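## Sourdough, round two

Well, I've gone and done it again. Those of you who were reading last June will remember the great starter disaster (the lid, the ceiling, the smell in the airing cupboard) and my very firm promise never to keep a jar of flour and water as a pet again. That lasted until I had a slice of toast at the café on the corner in Bresley, went straight home and got the scales out.

The new starter is called Galang, after the street we stayed on years ago where the bakery opened at 5 in the morning and we were always first in the queue in our flip-flops. It lives by the kettle. I feed it before breakfast and it's been far better behaved than the last one, mostly as I've stopped drowning it. I used to make it as runny as pancake batter! Now it's more like thick porridge, and it doubles by lunchtime if the kitchen's warm and sulks until teatime if it isn't.

The loaf I keep coming back to uses 750 grams of strong white flour with a good handful of rye thrown in. That makes two smallish loaves, one for us and one for the freezer. I mix it after tea, give it four folds over the evening while I'm half watching the telly, then shape it and leave it in the fridge overnight. My first go came out flat as a dinner plate. We ate it anyway, with a lot of butter.

What made the biggest difference was leaving the lid on the pot for longer. I'd been whipping it off far too early to have a nosy, and the crust was setting before the loaf had finished growing. Give it a bit more time than you think and you get that lovely crackly top.

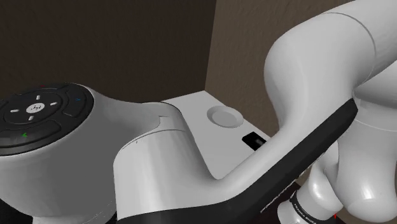
The other thing is waiting before you cut it, and I'm hopeless at this. Warm bread goes gummy under the knife, I know it does, and I still stand there with the butter dish. If you can hold out until it's properly cool you're a stronger person than me.

A few of you asked about flour. I've been getting mine from the mill shop at Ranell, in the big paper sacks, and it keeps for ages in a tub with a tight lid. The one in Kestomport does a nice wholemeal too but it's thirsty stuff, so add a splash more water.

I've got six little jars of Galang in the fridge ready for new homes. Reply to this if you'd like one and bring a loaf tin back if you've still got mine, the dented one, I do miss it. Next time: what to do with all the leftover starter, including some crumpets I'm rather pleased with.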